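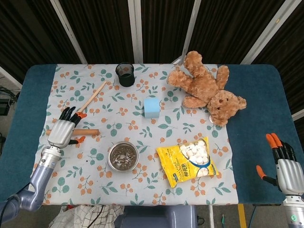 *Both hands on the job, with the marshmallows and the bear. The tablecloth was a separate line item.*

I have been asked to write next year's equipment budget, and I have now spent more time with the spreadsheet than with the robot.

The easy part is the big stuff. Two arms, two hands, a base, done. Everyone understands that a robot costs money, so a frightening number with a robot next to it gets signed without a murmur. My trouble starts at row 40 or so, where the things the robot picks up live. Last July I put in a claim for groceries and dowels and got a phone call. I have never had a phone call about a gearbox.

Then there are the fingers. The quote from Brilgate for a spare pair of hands came to $3932, shipping extra, and Peadar Moriarty went quiet for a while and asked if we could be gentler with the ones we have. We can't, really. Small hard things like sticks and steel bowls are what we want them to handle, and I would sooner have spares in a cupboard than six weeks of looking at a one-handed machine and calling it a research direction.

Vonau makes a cheaper fingertip set at $888. I like the price. I don't like that the mounting plate is sold separately, and that the page for the mounting plate says "contact us." I contacted them. I'm still contacting them.

So the draft looks like this:

- **Hands:** one spare pair, Brilgate, grudgingly
- **Fingertips:** two sets from Vonau, if the mounting plate turns out to exist
- **Cables:** double whatever I wrote down last time
- **Props:** one lump sum, labeled "manipulation test objects," which is how you spell "teddy bear" in a budget

Ashraful Wickramasinghe read it over and said I'd forgotten a service contract. I hadn't forgotten it. I had seen the price and moved my eyes elsewhere. It's back in now, under "other," where I hope it will be happy.

The whole thing goes in tomorrow. If anyone knows a human being at Vonau, with a phone, please send me the number.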